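Jomura says its paint will keep Nukside homes cooler. Residents want to see the bills

Wed 21 June

A company that sells "cool shade" exterior paint has been given the go-ahead to coat front doors and porches on four streets in Nukside, and it is promising a lot for what comes down to a few gallons per house.

Jomura says the finish reflects enough summer sun to trim a home's cooling costs by as much as 20 percent. The figure comes from the company's own tests, run on two houses in Prilurbridge. It has not said how big those houses were, or whether anyone lived in them at the time.
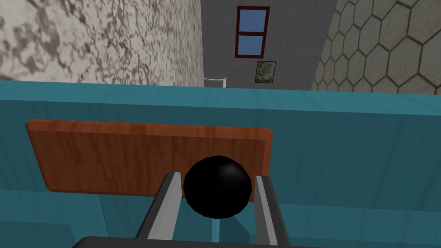 Asabe Effiong, who speaks for Jomura, told a meeting on Monday night that the full results would be out "sometime in July." Work on the doors is due to start before then. Asked why the town couldn't wait a few weeks and read the numbers first, she said the crews were already booked.

The paint itself may be fine. The claim is harder to swallow. A front door is a small part of the outside of any house, and most of the heat that bothers people in Nukside comes through the roof and the west windows. Jomura's leaflet has one line on roofs and none on windows.
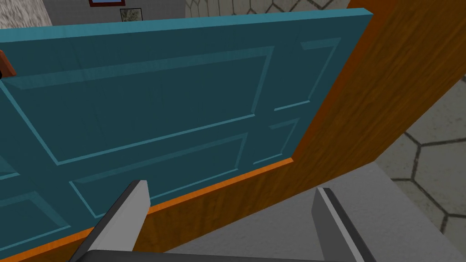 Cost is the other sore point. The first coat is free, but the company recommends a new one every three years, and after the first it sends a bill. The price goes up with the amount of trim. A plain flat door is the cheapest job on the list, while a blue-green one with raised panels and molding, like the door shown, would fall in the top band. Plenty of the older houses in Nukside have doors with just that kind of trim, so the free coat could turn into a pricey habit.

Uchenna Bako, who runs the Bako hardware store, said he had asked for a sample can and was told there were none to spare. "I sell paint," he said. "I know what a can of paint can do. It can't do that."

Owners who don't want the coating have to say so in writing. Silence will be taken as a yes.

Comments (3)

porchlight: So I have to write a letter to stop someone painting my own door? Who voted for this?

DeeM: We had ours done with reflective stuff years ago. Looked nice. Bill was the same.

nukside_lifer: Give them a chance, it's free. Wait for July and then complain.

Related
Prilurbridge pool hours cut again
Nukside bus fares: what changes in July
Bako store to stay open Sundays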